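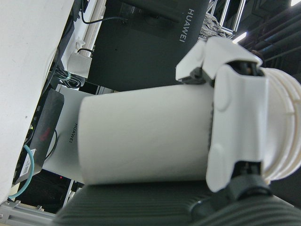
Flutow wrote in to say the rewards app at the Vunley station still shows zero points after three fill-ups, and could anybody please explain what is going wrong? I pay at the pump every time, I type in my phone number like the screen asks, and the little car wash coupon never shows up either. I've been going there for years and I love the place - clean restrooms, good coffee - so I'd hate to switch over this.

Nieminen
Oh, I had the very same trouble last spring! The pump only takes your number if you enter it before you slide the card. If the card goes first, it skips the points and doesn't tell you. Save your receipts and bring them to the counter, and they can add the points by hand (mine came to 212, and they put them on while I stood there). The wash coupon should come by email the next Wednesday, so do peek in your spam folder.

Naltero
mine never worked either, I just use cash

pumpside179
Nieminen is right about the order. One more thing to check, if you don't mind - open your profile and see whether your old phone number is still on there. I had changed mine and all my points were going to the old account, 3273 of them by the time I caught it. The counter folks merged the two in 4 days.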